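3. What People Keep by the Sink: Findings from the Household Visits

3.1 Setting and approach

The material in this section comes from visits to 14 households in Firnham, a small town that grew up beside a cannery and has been getting along without one for a good while now. Darlene Lapointe made most of the visits herself, usually in the late afternoon, when people were beginning to think about supper and were glad enough to have somebody to talk to while they did it. We had first planned to hold the interviews in living rooms, with a recorder on the coffee table and everybody sitting up straight. After the second household we gave that up. People kept drifting back to the kitchen to fetch something, or to show us something, and the talk there was so much better that we simply moved the whole study to where the talk was.

Our question was a plain one. We wanted to know how washing up by hand goes on in homes where there is a perfectly good dishwasher, and what the people who do it think they are doing. Much of the writing on domestic work treats handwashing as a leftover, something that fades out once a household can afford the machine. Our earlier survey, reported in Section 2, drew 49 usable replies, and it had already made us doubt this. A good many of the people who owned a dishwasher told us they washed something by hand every day. What the survey could not tell us was which things, and why those, and who had decided it.

We should say something about how we listened, too. Ferdinand Pichler, who read all of the transcripts before he had met any of the families, marked every passage in which a speaker gave a rule ("you never soak that one," "glasses first") and every passage in which a speaker told a story. The two of us then compared his marks with the notes from the visits. We had expected to spend our time on the rules. As things went on we found ourselves more and more taken up with the stories, and with the way a rule and a story would so often turn up together, a sentence or two apart, as if one could not quite be trusted without the other.

3.2 The hand pile and the machine pile

Every household we visited sorted its dishes into two piles, though hardly any of them called it sorting. There were things that went into the machine and things that did not. When we asked for the reason, we were nearly always given a practical one to begin with. The finish would come off. The handle would loosen. The bowl was too tall for the rack. These reasons were sensible, and we have no wish to make light of them, but they did not go very far toward explaining the piles in front of us. One woman put her good knives in the machine without a second thought and washed by hand a chipped mug with a picture of a ferry on it. A retired bus mechanic machine-washed nearly everything he owned and then stood at the sink for a quarter of an hour over a single saucepan that had come from his sister.

Cookware was the part of the kitchen where the piles were most settled. Plates and bowls moved back and forth depending on how full the rack was or how tired somebody felt, but a pan, once it had been assigned to the hand pile, tended to stay there for years. Several people spoke of pans as having to be "learned." A young father told us that he had ruined two before he understood that the heat on his stove ran high, and that the third, a small one he used for eggs, had never been washed by anybody but him. His wife confirmed this with a good deal of feeling. Small pans came up again and again in this way. They were used most often, they were washed most often, and they were lent least often, and it was about the small pan that we heard the nearest thing to a family quarrel in all of our recordings.
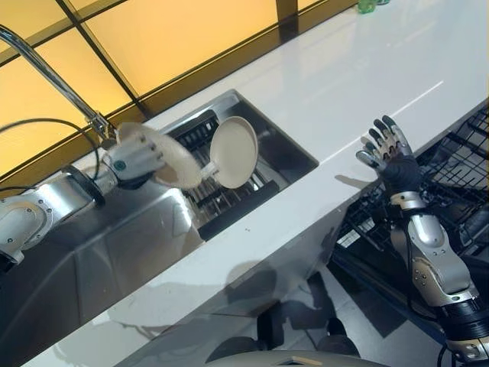 Figure 1. A counter and sink, with a small frying pan over the basin and a round dish held beside it.

What struck us about that quarrel was how little of it had to do with getting the pan clean. The mother felt that it ought to be wiped and put away while it was still warm. Her grown son, who had moved home in December, felt that it ought to be washed with soap like everything else. Each had been doing it his or her own way when the other was out of the room, and each knew perfectly well that the other was doing so. When Darlene asked them both at once, they began by being very polite, and then the whole history of the kitchen came out - who had stood where, who had been told off for what, and how the grandmother had kept a separate cloth for the purpose that no child was allowed to touch. The son had not known about the cloth. He was quiet for a little while after hearing of it, and then asked where it had gone.

We came to think of the hand pile as a kind of short list of what the household felt answerable for. It was revised only slowly. New things were added when they were given or inherited, or when something had gone wrong with a thing like it. Very little was ever taken off the list, short of breakage. In five of the homes we were shown an object that was still washed by hand although no one could remember what was supposed to happen to it otherwise.

3.3 The order of washing

The order in which things are washed has been written about before, mostly in older household manuals, and it would be easy to suppose that people today have forgotten all of that. They have not. Glasses first, then silverware, then plates, then the greasy things at the end - this was recited to us, with small variations, by people of every age, including a boy of 15 who had plainly heard it many times and was not pleased to be asked. Where the families differed was in what they allowed to interrupt the order. In some kitchens anything needed for the next meal could jump the line. In others the order held no matter what, and a person who wanted a pot in a hurry was expected to wait or to use a different pot.

Detergent, which we had barely thought to ask about, turned out to matter a great deal to people. Two households stood by Garko and would not hear of anything else. One had changed over to Univura on the advice of a neighbor and spoke of the change as other people might speak of changing churches. In another, the children called any dish soap at all "Yimyam," after a brand their mother had once bought by the case, and they went on doing so with a bottle of something quite different standing in plain view. We mention this partly for the pleasure of it, but there is a point in it as well. The name of the soap, like the order of the dishes, was one of the things that made washing up in that house different from washing up anywhere else, and the children were proud of it.

3.4 Talk at the sink

We turn now to the conversations themselves. Almost 49 percent of the marked stories in the transcripts were told while the speaker had his or her hands in the water or was drying something. Ferdinand was careful to point out that this may say as much about our visits as about the families. We had, after all, arranged to be in the kitchen. Even so, the stories told at the sink were of a different sort from those told at the table. They ran longer. They wandered. They were told to the window or to the wall, with the listener off to one side, and several speakers remarked that they found it easier to talk when they did not have to look at anybody.

A grandfather in the ninth household told us that he and his daughter had settled everything of importance between them while she dried. He meant her leaving school, her going back to school, and the matter of his driving. When the family put in a dishwasher he had been all for it, and it was some weeks before either of them noticed that they had stopped talking in the evenings. They did not give up the machine. They began leaving a few things out of it, he said, the serving dishes mostly, and neither one of them ever mentioned to the other why they were doing it. Darlene asked whether he thought his daughter knew. He said that she was the one who bought the towels.

We do not want to lean too hard on a single account, however much we liked the man. Other families talked very little at the sink, and one couple had divided the work expressly so as to be left alone at it. A night nurse told us that the dishes were the only part of her day when she was neither needed nor asleep, and that she would thank us not to make anything more of it than that. We have tried to respect her wishes. Her case does belong beside the grandfather's, though, and in Section 4 we take up the two of them together, along with the question of how the hand pile changes when a household loses or gains a member.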